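Mud Season, and the Great Hallway Paint Debate

Well, the hallway is getting painted at last, and I have Kirstin Swanson to blame, because she came by for coffee in March and said it looked like the inside of a filing cabinet.
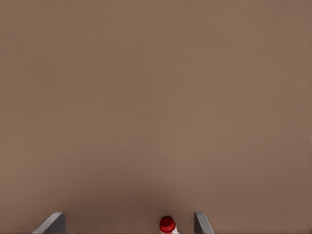

She wasn't wrong. It's been the same gray for 11 years, and I'd stopped noticing it. So off I went to the paint store in Ulness and came home with more than 200 of those little color cards (the kid at the counter stopped smiling after a while). I taped them up along the stairs and left them there for two weeks so everybody who walked through could vote.

My brother-in-law Donnie wants white. Donnie always wants white. Mhairi next door went for a green so dark you'd need a flashlight to find the bathroom, and I have to admit I was tempted! In the end I'm going brown, a warm cocoa sort of brown, and my mother has already called twice to ask if I'm feeling all right.

If you're thinking of doing the same, buy the sample pot first. Mine cost less than lunch, and the first brown I tried went purple after supper with the lamps on. I painted a big patch by the coat hooks and another at the top of the stairs, and the two looked like different paints until about noon.

Next month: the ceiling, and whether I can get Archie to lend me his good ladder again.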